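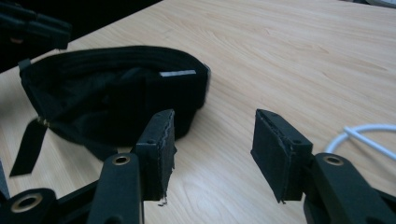

By the Lutthorpe Surface Care Desk | Updated Monday, January 8, 2018

Wood Tabletop Finishing and Care: Frequently Asked Questions

Which finish is supplied as standard?
Tabletops ordered without a finish code ship with Ullix hardwax oil, two coats, matte. Fultex water-based lacquer is available at extra cost and must be specified on the order form.

How long before the table can be used?
Oil: 36 hours for light use. Lacquer: 15 hours. Do not cover either finish with a cloth or mat during this period. Full hardness takes longer and depends on room temperature and air flow.

Can I put oil over lacquer?
No. Oil cannot penetrate a sealed surface and will stay tacky. Sand to bare wood first.

What grit should I use between coats?
320, by hand, with the grain. Vacuum and wipe before recoating. Steel wool leaves particles that can stain oak and should be avoided.

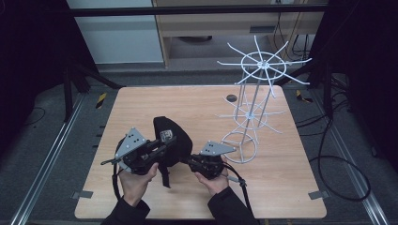
Does the finish change the color of the wood?
Oil darkens most species slightly and adds yellow. Lacquer changes the tone less. On a pale honey top with faint grain, such as the one under the black pouch or cap here, a clear finish is usually preferred to a tinted one, which can hide the figure. Test on the underside before committing. Samples are cut from different boards and will not match exactly.

How do I remove a white ring?
Let the surface dry overnight. If the mark remains on an oiled top, rub in a small amount of Gentile maintenance paste, wait five minutes and buff off. Rings in lacquer may need a new topcoat.

How often should an oiled top be recoated?
Household tables: once a year. Shared worktables: twice, normally in March and again in the fall.

Are oily rags a hazard?
Yes. They can self-heat and ignite. Lay them flat outdoors to dry, or store them under water in a sealed metal can.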